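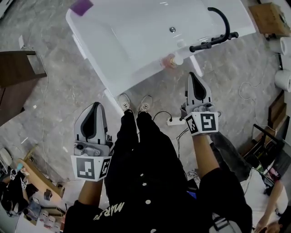
3. Evaluation of the Prillby Hand-Held Kit

3.1 Kit and configuration

The Prillby kit (Draltley) is sold as a paired set of hand-held grippers for recording manipulation demonstrations without a robot present. Each gripper has two padded fingers, a camera facing the fingers and a printed marker cube for pose recovery. We bought the kit at list price and had no support from the vendor beyond the standard manual. Recording took place in a bathroom showroom in Prununport, with several operators working in the same room.

3.2 Grasping of household containers

Tall, narrow containers are a common failure case for parallel fingers, and bathroom goods include many of them. The Prillby pads are shaped to cradle a curved wall. Operators were told to approach at mid-height, close the fingers fully and hold for 2 s before moving. Trials in which the object left the camera view for longer than 5 frames were discarded by the Melnyk filter, run with its default settings.

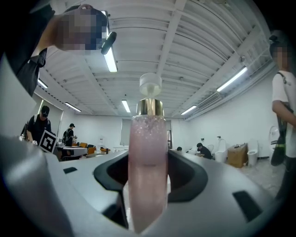 Does the kit require a fixed external camera?
Pose is estimated from the on-board cameras and the printed markers, so no external camera is needed, although the vendor offers one as an option.

3.3 Tracking in a shared room

After filtering, 2810 trials remained. Most tracking losses fell in two groups. The first occurred when an operator bent low over a fixture and the wide-angle view was filled by a plain surface. The second occurred when a second operator's marker entered the view and was briefly assigned to the wrong gripper. Setting a unique marker range for each pair removed the second group. The manual covers this setting only in an appendix, and we recommend that it be moved to the setup chapter. Recalibration after a change of finger pads took 20 min per pair.

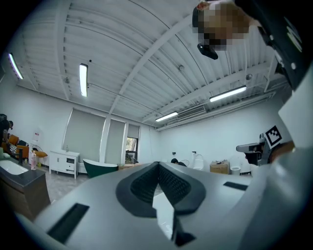
Figure 3. Finger pads of a hand-held gripper, with the showroom behind.

Correspondence: Lorne Simard, Prununport. All rights reserved by the authors. Back to top
Filed under: Robotics > Data Collection Hardware > Product Evaluation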